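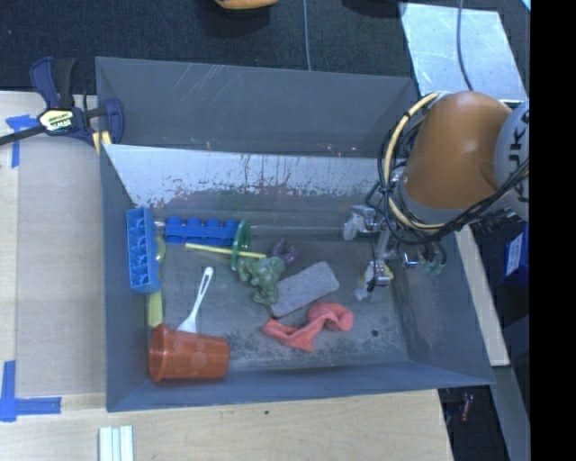 Last updated: Sunday, 4:52 pm

Ticket 954 - Bedley open day, bin picking demo, picks failing
Status: open, workaround in place
Site: Vrabec hall, Biltevgate
Software: Gestura

Reported: arm goes down into the bin, fingers close, comes back up with nothing. Visitors watching. Fine in the morning run, bad since lunch.

Log

1:10 Restarted Gestura. No change. Picks the cup OK, misses the thin stuff.

1:25 Checked the clamp at the corner of the bin, tight. Bin had not moved against the tape marks as far as I can tell.

1:40 Cleaned the fingertips. A bit better on the gray-brown block. Still nothing on the green disc when it stands on edge, camera barely gets any depth on it. Red cloth gets pinched then dropped halfway up.

2:05 Grip force setting was at 500, somebody had loaded the profile from the last demo. Put back the open day profile. Cloth now holds, 3 in a row.

2:20 Blue blocks: OK if lying clear, fails if pushed up against the wall. Finger hits the bin side and the arm does a protective stop. Reset takes a while and people wander off.

2:45 Added wall margin in Gestura. Stops are gone but it now skips anything along the left side. Leaving it like that for today.

3:30 group came through, 6 good picks before a miss. Good enough.

For whoever has the next slot:
- dont load the old profile
- push the blocks toward the middle between groups, arm paused first
- leave the disc out if its a big crowd

To do: redo wall margin properly, try the disc with the lights over the bin turned down. Cable ties on the arm need a look befor July demo.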